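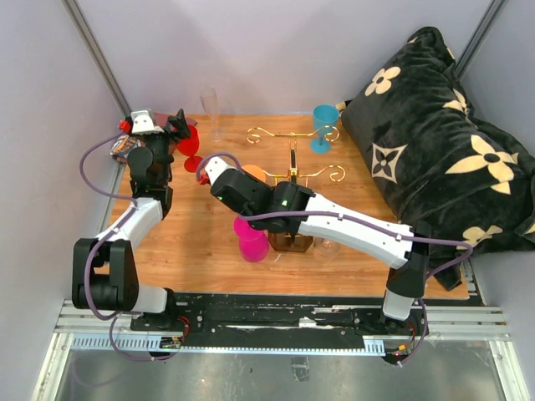 Heather Pryor asked if the Cestent two-arm kit is worth it for a home bench, or if she should save up for the Femberg. Short version: yes, buy it, with gripes.

Got mine bolted to the rail in one evening. Manual is thin. Cable slack is my main complaint, the purple ones loop way out past the arms. Fingers are fine on plastic wine glasses, folded T-shirt is harder.
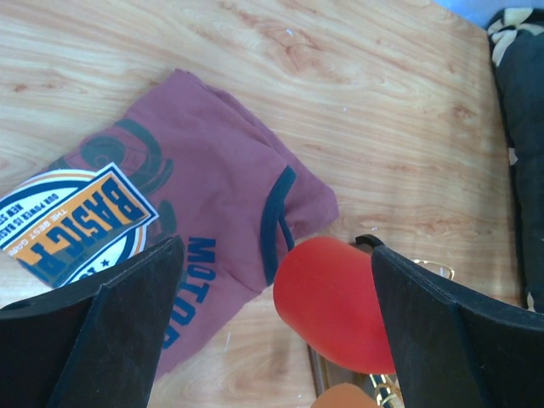 Parts and price
Paid 464 for the pair, spare fingers extra. 2 screws short in teh bag. Support answered fast tho.

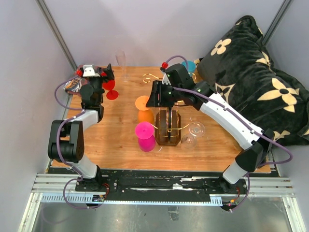
Cotness Shared Workshop, Robot Club
Posted 2021-07-31. Four stars. Will update wehn the glass rack job is done.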